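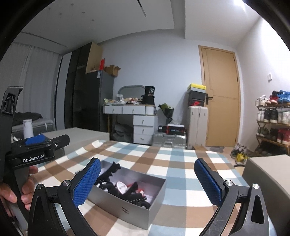
Most residents who wrote to the Dunotwood district council this spring said some version of the same thing: they would gladly have a thing mended if they could find out, before paying, whether it could be mended at all. One letter put it more sharply, asking why a household should be charged a bench fee to learn that a part is no longer made. The council has printed that letter in its summary of responses, and it deserves a fuller answer than the summary gave it.

The question before the council is whether to require sellers of household goods to state, at the point of sale, how long spare parts will be kept in stock and what the most commonly replaced ones will cost. The draft ordinance would apply to any store in the district with a sales floor of more than 800 square feet. It would not force any maker to produce parts. It would not set prices. It asks only that a buyer be told, in writing, what the seller already knows or can find out with a telephone call.

This publication supports the ordinance, with two changes.

The case for it rests on ordinary experience. A vacuum cleaner stops because a latch has broken. A blender is put away in a cupboard because its gasket has hardened. In each instance the motor is sound and the owner is willing, but the part must be identified, located, ordered and paid for, and at every one of those steps the owner is working without information. Many give up at the first. The district's waste transfer station at Tangen took in 2,829 small appliances last year. The station does not test what it receives, and so it cannot be said how many of them needed only a minor part. Those who work in repair believe the share is large. It would be useful to know, and the council should ask the station to test a sample.

Opponents have raised three objections, and they should be taken seriously. The first is cost. Merchants point out that stock lists change, that suppliers are slow to reply, and that a small store may carry goods from dozens of makers. The burden is real, but it can be limited. A single sheet kept at the counter and revised twice a year would satisfy the purpose of the rule. The draft currently calls for a separate label on each item, and we think that requirement should be dropped.

The second objection is that shoppers will not read the information. Some will not. The same was said of unit pricing on grocery shelves, and a good many people now rely on it. A notice does its work even when only a portion of customers consult it, for the seller who must publish a poor record has some reason to improve it.

The third objection is legal in nature. A merchant who states that parts will be available for five years may be held to that statement after the maker has closed or changed hands. The draft is silent on this point and it should not be. Our second proposed change would make clear that a seller who repeats a maker's statement in good faith is not liable when the maker fails to honor it.

The town of Prernetar adopted a comparable rule and has now had it in force for 2 years. Its experience is mixed. Compliance was poor in the opening months, chiefly for want of a standard form, and inspectors spent much of their time explaining what was expected. Once a form was issued, most stores filed it. The repair shops there report more inquiries, though they also report a shortage of trained staff, and waiting times have lengthened. Dunotwood should expect the same difficulty. The evening course in appliance repair at the Jalach adult school has been without an instructor since December, and a rule that encourages repair will disappoint the public if there is no one to carry it out.

For that reason the council should not treat the ordinance as the whole of its policy. Funding for the Jalach course was removed from the budget at a time when enrollment was low, and the sum involved was small. It ought to be restored in the coming year, with a modest allowance for tools and practice materials.

The public comment period remains open until the end of the month. Written comments may be left at the council office during business hours, and merchants who have figures on the cost of compliance are particularly urged to submit them.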